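Trunder Collection Station
Set-up and Operation Guide
Revision of August 9, 2025

Section 6. Recording Cloth-Handling Episodes

6.1 Purpose

This section sets out the procedure for recording demonstrations with soft goods at the Mistport site. Episodes recorded under this section are used to train the Alia policy. Operators must have completed Section 4 (Arm Safety) and Section 5 (Wrist Camera Check) before proceeding.

6.2 Preparing the surface

1. Lay the base sheet over the work area. Smooth it by hand. Shallow wrinkles are acceptable; folds that stand up from the surface are not.

2. Select one item from the cloth set and enter its item code in the session log.

3. Place the item on the base sheet with at least one corner inside the reach of both fingers. Do not align the item with the edges of the sheet. Positions must vary from one episode to the next.

4. Step behind the floor line and press READY on the pendant.

NOTE: Patterned and plain items are recorded in separate sessions. A session that mixes the two will be returned by the review desk.

6.3 Recording an episode

1. Bring the arm to the start height and open the gripper fully. Both fingertips must be visible in the wrist view, with cloth between them.

2. Hold still until the pendant light turns green. Recording begins at that point.

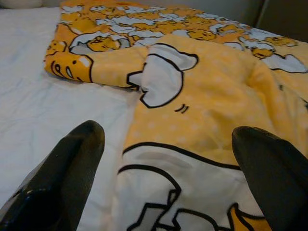 3. Lower the gripper at a steady rate. If the first approach is poor, correct it in a single smooth movement. Do not back away and start again within the same episode.

4. Close the fingers on the cloth, raise the arm to the marked height, and hold.

5. Complete the task named on the session card, open the fingers, and return to the start height.

6. Press END, then mark the episode Complete, Partial, or Failed. Failed episodes are kept. They must not be deleted at the station.

CAUTION: Keep hands out of the work area whenever the pendant light is green. If the cloth catches on a finger, press STOP and wait for the drive light to go out before freeing it.

CAUTION: Do not press the fingertips into the table. Repeated contact wears the inner faces and changes the grip. Report worn fingers using Form 84.

6.4 Session limits

One session consists of 20 episodes. Change the item after each session. A full collection block is 400 episodes and may be shared between operators, provided that each operator signs in under a separate login.

6.5 Closing the session

1. Confirm that the episode count on the pendant matches the log.

2. Start the transfer to the Peltonen server. Leave the station powered until the pendant shows TRANSFER DONE.

3. Fold the cloth items and return them to the numbered bins.

If the transfer stops with code 3917, the log contains an episode without an outcome mark. Enter the missing mark and start the transfer again. Data already received is not sent a second time.

NOTE: Stations set up before March use the older pendant, on which READY and END share one button. See Appendix C for the button sequence.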